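Dranton Bench Conveyor Kit - planning and ordering notes

The Dranton kit is a short green belt conveyor for benches where arms do small-part handling. It ships with the belt unit, mounting brackets and a driver. Arms, grippers and the part sensor are ordered separately. A typical cell pairs the conveyor with two arms and a storage bin at one end. 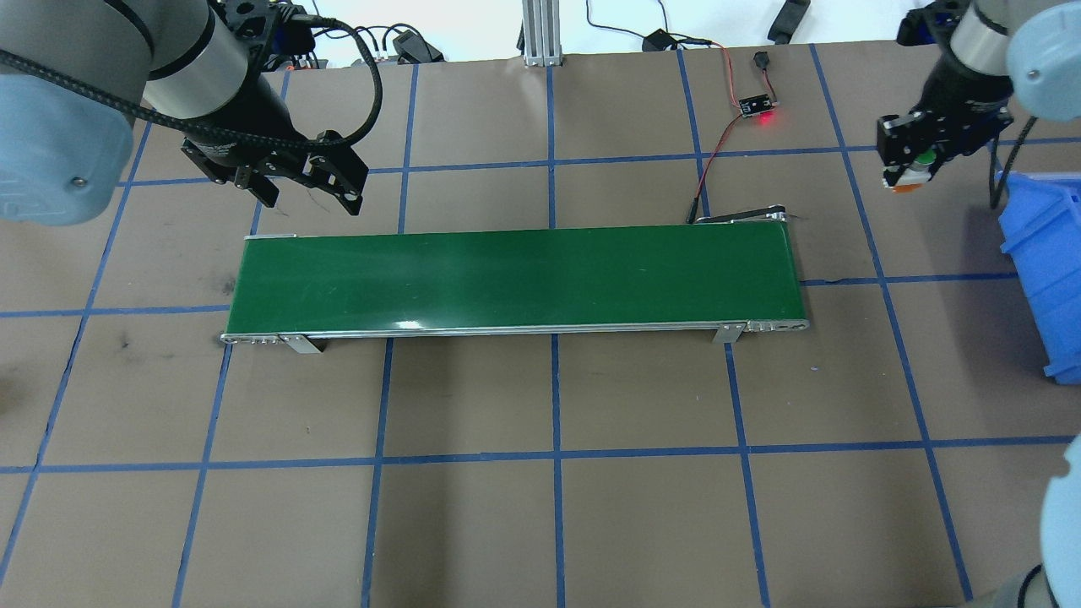

## What to budget for

- Belt unit and driver, one line item
- Spare belt. Order it with the kit; Rugemalira charges separate freight on belts shipped later.
- Sensor board and wiring
- Grippers, quoted per arm by Boltstead
- Bench covering and tape for a floor grid. Allow roughly $200 a year if the bench is in daily use.

Leave open bench in front of the belt - arms need room to come down from either side. The belt is glossy and picks up glare from overhead lights, so plan the lighting before you fix the bench position. 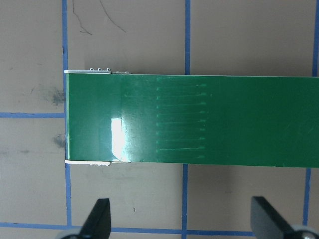
Gripper fingers should open wider than your largest part, with clearance on both sides. Send Boltstead the part drawings with the quote request. Power supplies and cabling can sit at the back edge of the bench, and most buyers need a second power strip there.

Lead time on the belt unit is three weeks. Orders for March installation go through Wondimu Shiferaw at Flarura. 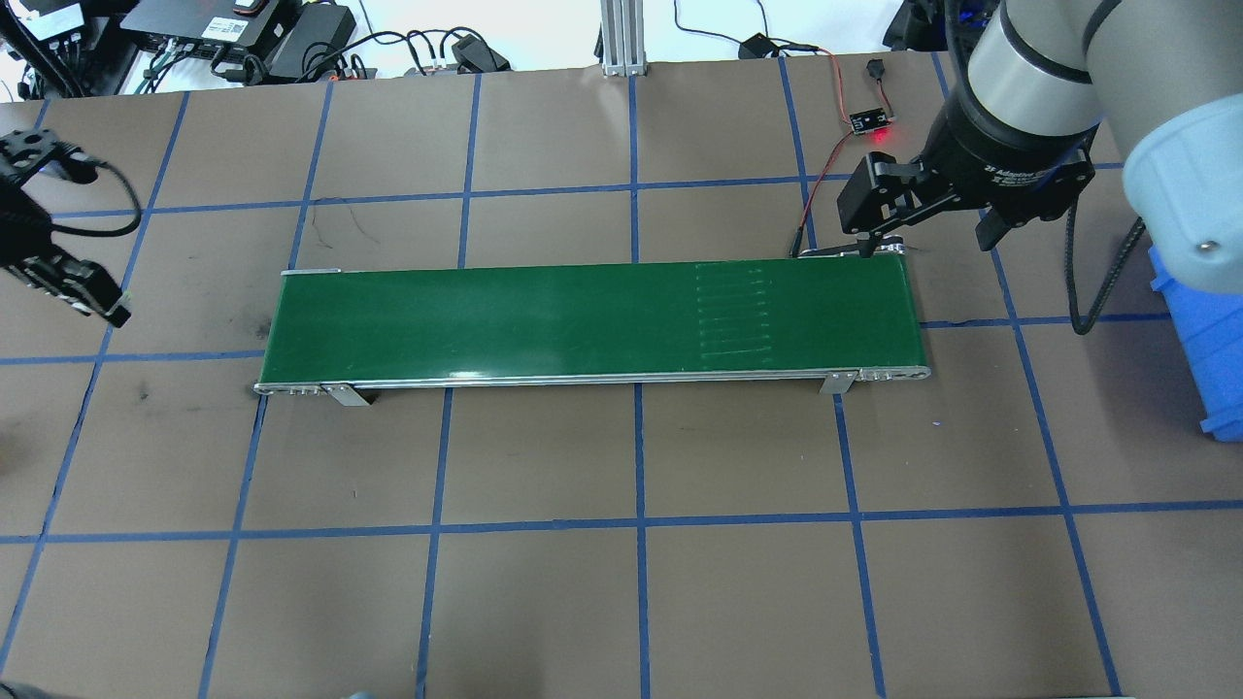
**Can we start with one arm and add the second later?**

Most sites can. Buy the full-width bench at the start and get the second arm's mounting position marked on the layout drawing. The conveyor and driver stay the same.

Prices reviewed November 16, 2025.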